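Print this page | E-mail this page

Guides > Kitchen > Cleaning > Cleaning a refrigerator

How to clean a refrigerator and get rid of a smell

Most smells in a refrigerator come from a spill under the drawers, a dirty door seal, or food at the back that went past its date. A box of baking soda will not fix any of these. The refrigerator has to be emptied and washed first.

Set aside an afternoon if it has been more than a few months. You will need:

Baking soda
Dish soap
Two soft cloths and an old toothbrush
Dry towels
A cooler with ice packs

Start the day before you shop, when there is the least food to move.

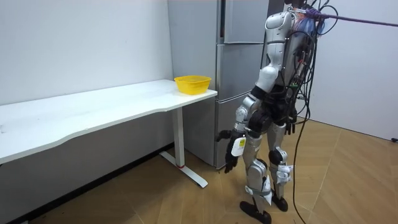
Do I have to unplug the refrigerator?
It is best to, and you should always do it if you plan to wipe near the light or the controls. Food in a cooler with plenty of ice will keep while you work, as long as you leave the lid shut.

Step 1. Empty it

Take everything out, one shelf at a time. Put milk, meat, eggs and leftovers in the cooler. Jars of mustard, jam and pickles can stand on the counter. Throw out anything moldy, and anything you can't put a date on. Wipe the bottoms of the jars before they go back – sticky rings on the glass come from there.

Step 2. Take out the shelves and drawers

Slide the drawers out first, then the shelves above them. Glass shelves must warm up to room temperature before they touch hot water, or they may crack. Lean them on a towel and leave them while you do the walls. On older Flemesholm models the bottom shelf lifts at the front and then pulls forward. If yours won't move, look in the manual before you force it.

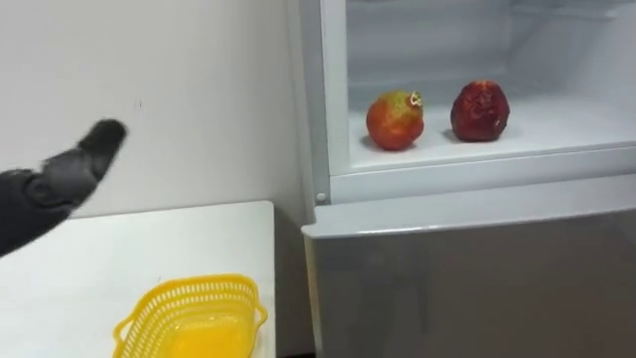 Pull the unit away from the wall only if the floor is level.

Step 3. Wash the inside

Mix 4 tablespoons of baking soda into a quart of warm water. Work from the top down with a damp cloth, wrung out well. Go over the ceiling, the side walls, the shelf supports and the door bins. For dried spills, lay the wet cloth over the spot and wait ten minutes. Don't scrape with a knife. Skip bleach and scented cleaners, as plastic liners hold on to the scent.

Wash the shelves and drawers in the sink with dish soap, rinse them,

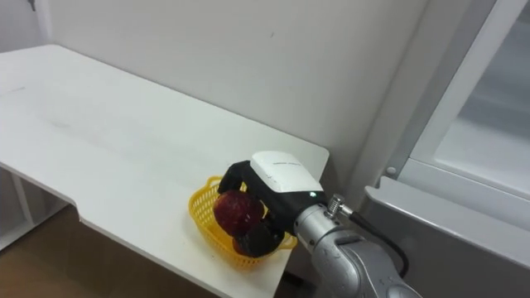
and dry them fully before they go back in. Water left in the shelf trim turns sour in a week or two, and then you are back where you started.

Step 4. Clean the door seal

Open the folds of the seal with your fingers and run the toothbrush along them with soapy water. Wipe with clean water and dry. Close the door on a strip of paper and tug. If the paper slides out freely, the seal is worn at that spot. Anetance sells seals by the model number, which is usually on a sticker inside the door.

Step 5. Clear the drain hole

Look for a small hole at the back, low down. Flush it with a little warm water from a turkey baster.
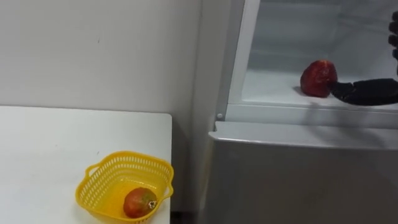
Reading time: 4 min

Step 6. Put it back together

Plug the refrigerator in and let it cool before you load it. Set it to 37°F. Raw meat goes on the lowest shelf, on a plate. Leave a gap at the back so air can move.

If a smell is still there after two days, check the drip pan underneath. Some pans slide out from the front, others are fixed in place at the back.

Last updated: January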